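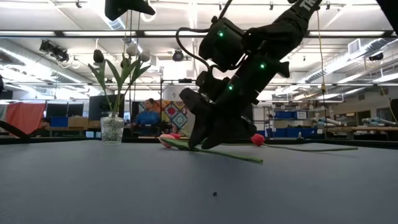
Ticket 622 – Tulip cell, gripper stops short or pinches the stem
Site: Prodstead workshop
Opened: February 28, 2022
Status: watching

Hello all, and thank you for being so patient with this one. I know it has been sitting in the queue while we finished the Wyss job.

The complaint, as it reached me: the arm lines up nicely over a flower lying on the table, comes down, and then either closes early or squeezes the stem harder than it should. The Hitonon log showed 69 aborted picks out of 2000, nearly all of them on thin stems.

What I tried first, in order:

Power cycled the arm and homed it. No change.
Swapped the gripper cable for the spare. No change, so the old one went back on.
Checked the table height against the saved value. It was off by a hair more than I like – enough to matter when you are reaching for something as thin as a tulip stem. I taught the plane again at all four corners.
Turned closing force down from 100 percent to the old Rekwood setting, which is a good deal gentler.

After that the early closing went away, and I was feeling pretty pleased with myself. The pinching is better but still comes back now and then, so I moved on to the two-arm table to see whether it follows the settings file or the hardware. 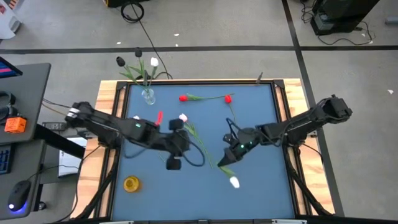 Two-arm table, right gripper at the stem end of a white tulip.

I copied the new force value to both arms there. Please don't load the April profile on either one yet, as it will write over the taught plane and we would be back where we started (ask me how I know!).

Still to do: look at the finger pads for wear, and run the thin stems again with the cable loop clipped a little higher. I'll leave the ticket open until that run is logged.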